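大理石台面日常养护与去水渍的做法

家里洗手台换成大理石以后，我才知道这种石头有多娇气。刚装好那阵子，每天早上看着它亮亮的，心情都好；住了一个夏天，水龙头旁边就起了一圈白印，怎么抹都在。后来慢慢摸索，也走了些弯路，把现在家里用的这套办法写下来，给同样为台面发愁的朋友做个参考吧。

先分清是水渍还是蚀痕

拿手机手电筒贴着台面斜着照，用指腹轻轻摸。摸上去有一点点凸起、发涩的，多半是水垢，是自来水干了以后留下的矿物质，能清掉。摸上去平平的，可是那一块没有光泽，像蒙了层雾，那就是石头表面被酸性的东西咬了，擦是擦不回来的，得抛光。我一开始没分清，对着一块蚀痕擦了整整一个晚上，胳膊酸了两天。

要准备的东西

中性洗洁精、两块超细纤维布、一把软毛牙刷、小苏打、保鲜膜、美纹纸胶带，再加一瓶石材渗透型防护剂。我用的是Keveck的，买的小瓶，一张洗手台用好几回还有剩。白醋、柠檬酸、洁厕灵请统统收进柜子里，大理石最怕这些，网上那些“白醋去水垢”的妙招是给不锈钢和玻璃用的。

日常清洁

温水里滴两三滴洗洁精，布拧到半干，顺着一个方向擦，再用清水布过一遍，最后用干布收水。最后这一步千万别偷懒，水垢就是水自己晾干晾出来的。水槽边沿和龙头根部是最容易积水的地方，我习惯晚上刷完牙顺手抹一把，十几秒的事。

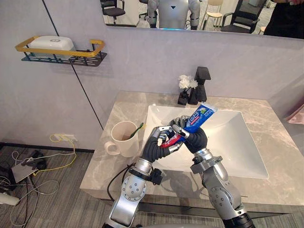 去顽固水渍

小苏打加一点点水，调成像酸奶那么稠的糊，薄薄敷在有水垢的地方，盖上保鲜膜，四边用美纹纸贴好，放18分钟。时间到了揭开，用软毛牙刷打着小圈轻轻刷，再用清水擦净、擦干。一次没去干净，隔天再来一次，不要一口气敷很久，也不要换硬毛刷。浅色石材一般没什么问题，深色的请先在角落里试一小块。

轻微蚀痕怎么办

如果只有指甲盖大小，可以自己试试。先用400目的水砂纸蘸水轻轻带过，再一级一级换细，一直磨到2000目，最后用羊毛毡蘸抛光粉收光。每换一级都要把石粉冲干净，不然粗颗粒留在上面，越磨越花。面积大的，或者您心里没底，还是请师傅上门，别拿整张台面练手。顺便说一句，抛光粉我先后买过Cota和Araújo两种，效果差不多，哪个方便买哪个就好。

上防护剂

清洁之后让台面晾一整夜，干透了再上。戴好手套，开着窗，把防护剂倒在布上薄薄涂一层，等的时间照瓶身说明来，再把表面多余的擦掉，不要让它自己干在上面，会留下黏黏的印子，那个比水渍还难弄。涂完当天尽量别碰水，所以我都挑星期五晚上做，第二天早上全家去厨房洗脸，孩子还觉得挺新鲜。

想知道防护剂还管不管用，滴几滴清水在台面上，过一会儿来看。水珠还圆圆地立着就没事；要是底下的石头颜色变深了，就该补涂了。

香皂记得放沥水盒，染发剂和卸甲水尽量别在台面上用，真洒了就马上拿纸巾吸，不要来回抹，一抹就摊开了。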